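Elard Route and Parcel Records: Data Card
Version 2, published February 17, 2024

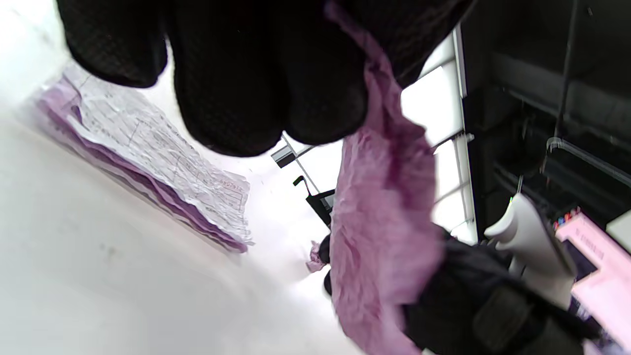
Elard is a collection of delivery records from Stovex, a regional courier that carries parcels, documents and small freight for business customers. The records were prepared by the Gounder office for use in route planning and in the study of delivery times. Each row stands for one stop and gives the pickup zone, the delivery zone, the time window promised to the customer and the time at which the stop was closed. Goods are grouped by handling class. Class A covers rigid cartons, class B covers documents, and class C covers soft goods without a rigid shape. Class D is reserved for items that need two drivers.

Contents

The release holds 2,000 stops on 33 routes. Of these, 678 stops were same-day orders and the remainder were scheduled in advance. The files are plain comma-separated text with a header row. Times are local and use the 24-hour clock.

stops.csv: one row per stop
routes.csv: one row per route, with vehicle type and depot
zones.csv: zone codes and the zones that border them

Collection

Records were exported from the Stovex dispatch system in September. Stops canceled before pickup were left out. Where a driver closed a stop twice, the earlier entry was kept. Customer names, street addresses and signatures were removed before the files left the depot.

Known limits

Routes served from the Zivness depot are recorded by zone only, and their closing times are rounded to the nearest five minutes. Roughly 350 stops have no parcel weight. These fields are blank and should not be read as zero. Handling class was entered by the dispatcher at the time of the order and was not checked again at delivery.

Permitted use

The data may be used for research and teaching. It may not be used to rate individual drivers or to identify customers. Published work should cite the collection by name and version.

Changes from version 1

Zone codes now follow the current depot map.
Duplicate rows in routes.csv have been removed.
The column "window" has been split into "window_start" and "window_end".

Corrections should be sent to the Gounder records desk with the file name and row number.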